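Chapter 6
Visiting a Demonstration

Reading time: 40 minutes

In the earlier chapters we have studied robot cells from drawings, data sheets and program listings. In this chapter we leave the classroom. The student will learn how to prepare for a visit to a place where robots are shown to the public, how to watch a task with attention, and how to write down what was seen so that another person can use the notes later.

Our main case is the open day at the Aigner building in Sidgate on 16 March 2023. The company Tesska has its development rooms there, and it showed several stations to visitors during one afternoon. The guest book had 103 names at closing time. Among the visitors were families, pupils from the vocational school, retired machinists, and a class of second-year students under their teacher, Waltraud Wyss. The notes of this class are the base for most of the exercises in this chapter.

After reading the chapter, the student should be able to do the following:

- prepare a short list of questions before a visit;
- divide a handling task into steps and name each step with a verb;
- keep an observation separate from an explanation given by the host;
- describe an interruption of a task in neutral words;
- write a visit report of two pages.

6.1 The station and its task

The station that we use as our case was the one for hanging up clothes, which belongs to a project with the name Haluvance. It was in the second room, after the station for sorting screws. Emil Eberhard, the engineer who presented it, spoke for a few minutes to every group and then let the visitors watch in silence. Mrs. Wyss had asked her students to look first and to ask afterwards, and he was glad about this order.

The task is known to everybody from home. A garment is taken from the basket, a hanger is brought into it, and both go on the bar. A person does this while talking about something else. For a pair of robot arms it is a long chain of small decisions, and the visitor who watches with patience can see many of them from the outside.

Cloth is the reason for the difficulty. A metal part has the same form when it lies in a box and when it is lifted from the box. If we know where one edge of it is, we can calculate the other edges. A T-shirt does not give us this help. It folds over itself, it hangs down from the point where it is held, and it takes a new form each time it is laid down. The sleeve that was on top is now underneath. For this reason a program with fixed positions, of the kind we wrote in Chapter 4, will not bring us far.

The hangers bring a difficulty of another type. They are thin and they have openings, and when several of them are on the same bar they lie across each other. The student should look at the hangers behind the right gripper and try to decide, only with the eyes, which outline belongs to which hook. Then the student should look at the gray garment in the middle of the table and try to find its neckline. Both questions must have some kind of answer before the two things can be brought together. 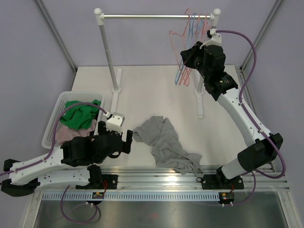

6.2 Preparing for the visit

A visit without preparation is pleasant, but after a few days very little of it remains. Mrs. Wyss gave her class one lesson of preparation in the week before. She wrote the word "garment" on the board and asked the students to hang up a shirt in slow motion while a partner wrote down each movement. Most pairs had a list of four or five lines after the first attempt. When they repeated the exercise and watched the second hand also, the lists became much longer. The second hand holds, smooths, turns, opens and gives support, and we do not notice it because it seems to be doing nothing.

Each student then prepared questions. The following ones were chosen by the class and sent to the host:

1. Which arm takes the garment from the basket, and is this always the same arm?
2. How is the end of the task recognized?
3. What is done with a garment that falls on the table?
4. Must the basket and the rack stand always in the same place?
5. Who may stop the arms, and how?

Good questions for a visit are short and concern one thing. The question "How does it work?" is too large. The host will answer it with the same general speech that he gives to everybody, and the time for the group will be over. Question 3, on the other hand, made Mr. Eberhard think for a moment before he spoke. He told the class that a garment lying flat on the table is for him more difficult than one in the basket, where the cloth makes peaks that can be held. On the flat table the fingers must find a fold, and sometimes there is no good fold.

It is polite to send the questions before the visit. It is also practical. The host can decide which colleague should be present, and he can say in advance if there is a question he is not permitted to answer. In this case Tesska asked the class to make no notes about the supplier of the cameras, and the class agreed.

6.3 Watching the task

During the visit the student should choose one position and stay there for at least one complete garment. Visitors who change their position constantly see the beginning of one attempt and the end of another, and in the memory these become one single attempt that did not take place.

We recommend a table with three columns. In the first column stands the time on the clock. In the second column stands what was seen, with one verb for each line. The third column is for what the host said. The columns must not be mixed. When the student writes "the arm is searching for the collar," this is already an explanation. What was seen is that the arm moved along the cloth and stopped. Perhaps it was searching for the collar, perhaps it was waiting for the other arm. The host can tell us, and then his words go in the third column.

The class of Mrs. Wyss worked in pairs, one student for the left arm and one for the right arm. Later the two tables were laid next to each other. In several places the left table had an empty line while the right one was full. These waiting times were discussed in class for a whole lesson, and we will return to them in Section 6.6.

A second help for the observer is the state of the table at one moment. If all movement is stopped, which things have already their place and which have not? For example, we may find a green garment and a gray one at the rack while a pink one lies in the bin, and empty hangers are still together on the right end of the bar. The green cloth reaches down to the tabletop and makes a small pile there. Is it correctly hung? The answer depends on the definition of the task. If the definition says only that the garment must be on the rack, we may be satisfied. If it says that the shoulders must lie on both sides of the hanger and that the hem must be free, we need to look again and more strictly. The student should write the definition at the top of the page before the watching begins.

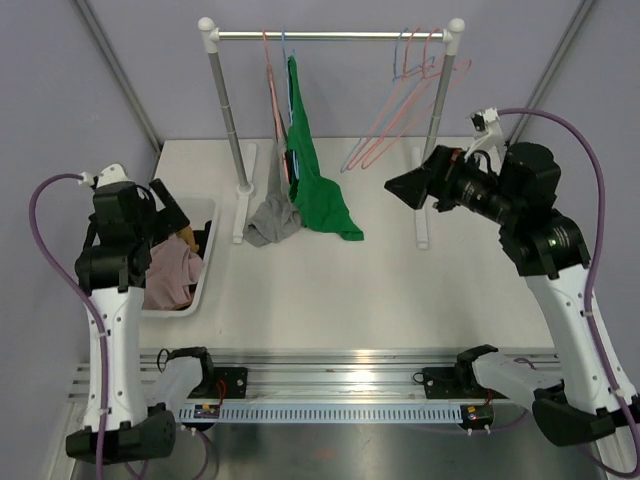 6.4 When the task is interrupted

At an open day something will stop sooner or later. For many visitors this is the moment to go on to the next station. For the student it is the moment to stay. An interruption shows where the limits of the system are, and the people who repair it usually speak more freely than in the prepared speech.

The notes should be neutral. Words such as "failed," "confused" or "clumsy" do not help the reader of the report. It is better to write the time, the last movement before the stop, the position of the cloth, and the action of the operator. One pair in the class wrote: "Right arm stopped near the bar. Mr. E. pressed a key and pushed one hanger to the side with his hand. Arm started again." These three sentences were sufficient for a good discussion.

The student should also record how many garments were observed. From one garment we can learn the order of the steps. To say something about reliability we need many more, and a public afternoon is normally too short for this.

Exercises for Sections 6.1 to 6.4

1. Hang up a shirt slowly while a partner writes down the movements of both hands. Exchange the roles and compare the two lists.
2. Write two different definitions of the task "hang up a garment," one generous and one strict. Which tests would you need for each of them?
3. Correct the following note so that it contains only observations: "The left arm did not want to let go of the shirt and the right arm became impatient."
4. Prepare five questions for a visit to a company in your area. Exchange them with another group and cross out every question that contains the word "and."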